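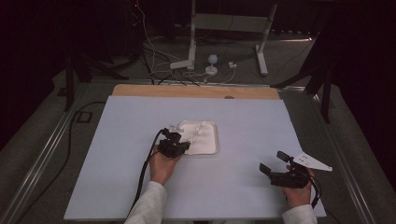
Fig. 4.1 Tray task on the work board, two hand-held grippers, one per hand.

4.3 Kitchen chores: marshmallows and skewer

Section owner: Verna Holloway. Last changed March, see end for what moved.

Read 4.1 and 4.2 first if you haven't. This bit covers the small food job only. Drying up is 4.4, folding is 4.5.

What it is for. People ask us if a machine can do the washing up, make the packed lunches, fill the shelves at Zandcombe. Short answer, not yet, not on its own, not all day. Long answer is this manual. We show a chore by hand with the grippers, many times over, and the Nanness arm has a go at copying it. Marshmallows are a good test. Soft, light, stick to everything, no two the same shape. An arm that can lift a tin all day will squash one flat or fling it.

Before you start

1. Wipe board or table. Paper sheet down if you are using paper, smooth it with your forearm. Creases near the tray are a nuisance, creases at the edges leave.

2. Wash hands, sleeves down to the wrist. Plain sleeves please, no stripes.

3. Put the tray near the middle. Any angle. Change the angle between runs, the arm needs to see more than one.

4. Check cables. They should run off towards you and have enough slack to reach the far side of the tray. If one pulls tight halfway through, stop and start the run again.

5. Open and close both grippers 5 times. Listen for clicking. Clicking = loose pad, see 2.6.

CAUTION Skewers are sharp at one end, some are sharp at both. Point away from your face and away from the person next to you. Nobody under 16 on this job, Whitlock site rules.

CAUTION Food used on the rig is not for eating afterwards. Bin it.

Doing a run

6. Pick up the skewer with the left gripper. Hold it low down, you want the length of it free.

7. Right gripper, wide open, come down over one marshmallow. Close until it just stops sliding about. Dont squeeze more than that. Squashed ones can stay in the run but tick the box on the sheet.

8. Bring marshmallow to skewer. Move the right hand, keep the left still. Much easier to copy than both hands moving at once.

9. Push on, let go, back off straight. If it comes away stuck to the pad, give it a little twist against the skewer. Don't shake it.

10. Same again up to 3 on the skewer. Leave gaps, touching ones tend to weld together.

11. Hold still for a slow count, then lay the skewer down and open both grippers.

NOTE Dropped one on the paper? Pick it up with the gripper and carry on. Drops are useful. Only stop if it goes on the floor.

NOTE Lefties can swap hands. Write L at the top of the sheet. Ignacio Park has a stack of L sheets and wants more.
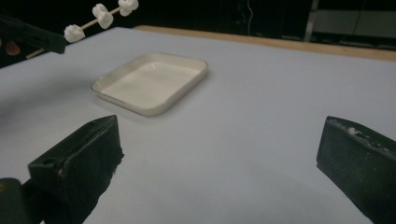
Cleaning the pads

12. Check both pads between runs. White bits along the top edge are usual, marshmallow dust gets everywhere. Brush off with the dry brush.

13. Sticky patches: damp cloth, barely damp. No spray anywhere near the body of the gripper. Let it dry with the jaws open.

14. Every 29 runs, full clean as per 2.8, and write it in the log. Gus Dvorak checks the log.

CAUTION Do not scrape pads with a knife or a skewer. The Grustier replacement pads take weeks to come.

So can it do it yet?

Bit of both. We get asked by every visitor so here is the line to give them.

With 410 demonstrations behind it the arm picks up a single marshmallow more often than not, if the tray is where it expects and the light hasn't changed. Getting it onto the skewer is another matter. It misses to the side, or pushes so hard that the skewer swings round. A full skewer takes it about four minutes when it does manage. Leilani Schumacher's daughter does one in less time than it takes the arm to find the tray.

Same story on the shop floor jobs. Moving boxes of one size, fine. Bagging up mixed fruit, no. Anything soft or sticky or tangled still wants a person, and so does putting it right when it goes wrong. Please don't tell visitors it will be in their kitchen by Christmas. Ashley Wragg did and we are stil getting emails.

Problems

Gripper will not close fully: crumbs in the slide. Brush, then 2.6.

Marshmallows going hard: bag left open. New bag, and fold the top over this time.

Skewer slips round in the jaw: grip nearer the back of the pad. If it still slips the pad is worn, swap it.

Arm reaches for an empty tray: it does that. Press stop, refill, press go.

Changes since last issue: step 9 twist added. Step 14 was every 50. Old step 12 (talc) removed, do not use talc.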